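Magnesium glycinate at night – anyone stick with it?

Board: Supplements and Herbals
Started by mossyporch, 18 Apr 2025

mossyporch
OK so I finally caved and bought the Plutance magnesium glycinate after reading this board for ages. I've been a lousy sleeper since my second kid and I'm trying to get off the over-the-counter sleep stuff that makes me feel like a wet sock till noon. The label says two capsules gives you 200 mg. I've been taking both with dinner and I can't tell if anything is happening. I fall asleep fine, then I'm wide awake in the small hours thinking about the gutters. Do I need to take it later? More of it? Is this all in people's heads? Be gentle, I paid full price.

kettle_and_rye
I take mine right before I brush my teeth and it's the only one I've kept up with. I don't think the hour matters much. What matters is you take it every day, and I'd give it a few weeks before you decide. I was ready to throw the bottle out after four nights.

Also check whether 200 is the actual magnesium or the weight of the whole compound. Some labels are sneaky about that. Mine had a big number on the front and a much smaller one on the back panel.

mossyporch
Back panel says "magnesium (as glycinate) 200 mg" so I guess that's the real stuff? I had to get my reading glasses.

kettle_and_rye
Yep, that's the one you want.

dgl_dan
I'm going to be the grump. I took magnesium for most of a year, three different kinds, and slept exactly as badly as before. What fixed it for me was quitting coffee after lunch and moving the TV out of the bedroom. Cost me nothing. I think a lot of us on this board want a pill to do it. And I say that as a guy with a whole shelf of pills.

fennelhead
Dan you say this in every sleep thread lol

dgl_dan
And I'm right in every sleep thread.

fennelhead
You're right for YOU. I had leg cramps so bad I was getting up to walk the hall, and since I started magnesium the cramps are maybe once a month. Could be chance, sure, but I'm not about to stop and find out. I did start with the cheap oxide kind from Drostow and that went straight through me, if you get my meaning. Glycinate has been much easier on the stomach. Citrate was somewhere in the middle.

I'm a powder person these days, by the way. The Cistbridge one, unflavored, 270 grams in the tub, stirred into warm milk. It tastes like chalk that went to a nice school but I look forward to it. 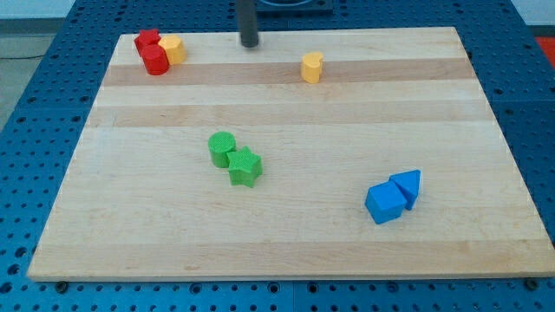 What time of day should you take magnesium if you also take a thyroid pill?

Keep them at least four hours apart, with the thyroid pill first thing on an empty stomach and the magnesium in the evening, and let your pharmacist know you're taking both.

mossyporch
Thanks for putting that in, I'm not on thyroid anything but my sister is and she's the one who wants to borrow my bottle. I'll pass it along.

tansy_ridge
Same idea goes for certain antibiotics and the bone pills, the mineral grabs onto them and then you don't absorb the medicine right. I learned this when I was on an antibiotic for a tooth and the pharmacist asked what else I took. I'd left the magnesium off my list because I never think of it as a "drug." Now I keep the whole list on my phone.

And please, if anybody reading has kidney trouble, don't start this on your own. Your kidneys are what clear out the extra.

lowtide_lou
Agree with Tansy. I'd add that more isn't better either. I doubled up one week when I was stressed and spent it in the bathroom. Went back to my regular amount and all was well.

mossyporch – what are you eating? I get a good bit from pumpkin seeds and black beans, and I cut back on capsules once I started having a handful of seeds on my oatmeal. Boring but cheap.

mossyporch
Eating like a raccoon, mostly. Whatever the kids leave. I do like pumpkin seeds though, so that's a thought.

dgl_dan
See, now we're talking. Food.

kettle_and_rye
Dan, food and a capsule can both exist in one house.

dgl_dan
Fine. But can we at least agree the "sleep blend" products are a rip? I looked at the Kruger one at the store and it's a dab of magnesium, a dab of chamomile, a dab of lemon balm, and they won't even tell you how much of each. "Proprietary blend." Twice the price of plain.

fennelhead
I'll give you that one. I won't buy anything that hides the amounts.

tansy_ridge
I don't fully agree. I've used a blend for years and I like it, mostly for the lemon balm. But I found one that lists every ingredient with its amount, so maybe we're saying the same thing. I also make a pot of lemon balm tea from the garden when I've got it, and it takes over everything, so I've always got it.

Have you had your iron checked, mossy? Mine was low after my kids and my legs were twitchy all night. I blamed everything else first. It was a plain blood test at my regular checkup.

mossyporch
Huh. No, not in ages. I do have a checkup at the end of April so I'll ask. My legs do get jumpy now that you mention it, I figured that was just me being wound up.

lowtide_lou
Definitely ask. And don't go buying iron before you've had the test, too much of that is bad news too.

mossyporch
Promise. OK here's my plan, tell me if it's dumb. Keep the two capsules but move them to bedtime, no coffee after lunch (you win, Dan), seeds on my breakfast, and ask about iron. I'll finish this bottle and then see if I miss it.

kettle_and_rye
Not dumb. Only thing I'd say is don't change all of it on the same day or you'll never know which part helped.

dgl_dan
Coffee first.

fennelhead
Magnesium first!! The coffee headache is going to wreck her sleep for a few nights anyway and then she'll blame the capsules.

mossyporch
Ugh, good point about the headache. I'll do the capsules this week and wean down to half-caf after. Will come back and post after my appointment.

tansy_ridge
Please do. And if you want any lemon balm, I mail cuttings to anyone who covers the stamp. I've got way too much.

lowtide_lou
Ooh, can I get in on that? Sending you a message.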